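Lint Loss from Household Cleaning Cloths in Repeated Washing
Final report, Applied Materials project course, Grestgate College

Project group: Toshiko Chiba, Csaba Pap, Kam-wah Chung
Project supervisor: Masaru Higuchi

Summary
This report presents the results of a one-term study of fiber loss from reusable cleaning cloths. The group washed cotton and polyester cloths under two sets of conditions and collected the lint released into the wash water. Cotton cloths lost more material by weight in the first washes, and the loss fell as washing went on. Polyester cloths lost less by weight, but their fibers were finer and harder to retain on the filter. Washing in a full load reduced the loss for both materials. The group recommends that the college laundry stop washing cleaning cloths in small separate loads.

1. Background
The college uses reusable cloths in its kitchens, workshops and laboratories. They are washed at the laundry in the Trostaseck building and returned to each department in mesh bags. Before the present arrangement the departments bought paper wipes. The change was made to cut waste, and in that respect it has been considered a success.

Fiber loss was not considered at the time. All woven and knitted goods release fibers when they rub against each other in water. Part of this material is caught in the lint trap of the dryer, but the fibers released during the wash leave with the drain water. The laundry manager, Hideaki Sugiyama, asked whether the age of a cloth, its material or the way it is washed makes the greatest difference, and the question was adopted as the subject of this project.

2. Terms
A number of terms are used differently in the trade and in daily life. In this report, "lint" means any loose fiber caught on the filter, whatever its length. "Cloth" means a single hemmed piece of fabric sold for wiping or drying. "Full load" means that the drum was filled to the line marked by the laundry on the inside of the door. "Small load" means that only the test cloths were in the drum.

The color of a cloth has a practical effect on this kind of work. Pale lint is easy to see against a dark surface and hard to see on filter paper, and the reverse holds for dark lint. The group therefore bought only undyed and gray cloths and inspected them on a dark surface before weighing.

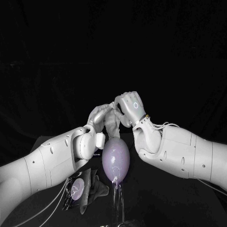

Figure 1. Gray cloth held up against a black fabric backdrop.

3. Materials
The test used 32 cloths, half of them cotton and half polyester. All were new. They were bought in one order from Plenda, the supplier already used by the college, so that the results would apply to the cloths in daily use. Each cloth was marked in one corner with a stitched number, and loose threads were trimmed from the hems before the first wash.

Wash water was taken from the drain hose through a Mizuno filter housing lent by the environmental laboratory. The filter papers were dried in an oven overnight and weighed the next morning on the balance in the same laboratory. No detergent was used, as trial runs showed that residue from the powder added to the weight of the paper.

4. Procedure
The cloths of each material were divided into two groups. One group was washed as a small load and the other was placed in a full load made up with cotton sheets. The sheets had been washed many times before the project began. A run with sheets only was made at the start of each week, and the lint collected from it was subtracted from the full-load results.

All washes used the same warm program and the same spin speed. Cloths were line dried indoors. Tumble drying was left out of the study because the dryer could not be cleaned thoroughly enough between runs.

5. Results
New cotton cloths released the most lint in the first wash. The amount dropped sharply in the second and third washes and then declined slowly. Polyester cloths showed the same pattern, though the early peak was much lower.

The difference between small and full loads was clear for both materials. Cloths washed alone moved freely through a large volume of water and struck the ribs of the drum at each turn. In a full load they were held between the sheets. The reduction was larger for polyester than for cotton.

One cotton cloth had a faulty hem which opened during the fourth wash. Its results have been left out of the comparison and are given separately in the appendix.

6. Sources of error
The filter did not hold the finest fibers. Water that had passed through it was slightly cloudy after the polyester runs, and the figures for polyester must be read as a minimum. The subtraction of the sheet lint also assumes that the sheets behaved in the same way with and without the cloths present. The group was not able to test this assumption.

The machine was serviced in April, midway through the project. The group repeated one cotton run after the service and found no change in the result.

7. Recommendations
The laundry should wash cleaning cloths together with other goods of the same color and temperature class wherever hygiene rules allow it. Cloths from the laboratories must continue to be washed separately. New cloths should receive their first wash in a full load before they are issued.

A filter on the main drain would cost 2,000 dollars according to the quotation obtained by the group, with a further 100 dollars for each replacement cartridge. The group takes no position on this purchase. A later project should measure the lint from older cloths, which make up the larger part of the stock, and should include tumble drying.

8. Division of work
Toshiko Chiba was responsible for the weighing and the records. Csaba Pap carried out the washes and maintained the filter housing. Kam-wah Chung wrote the sections on background and results and prepared the appendix. The recommendations were agreed by all members of the group.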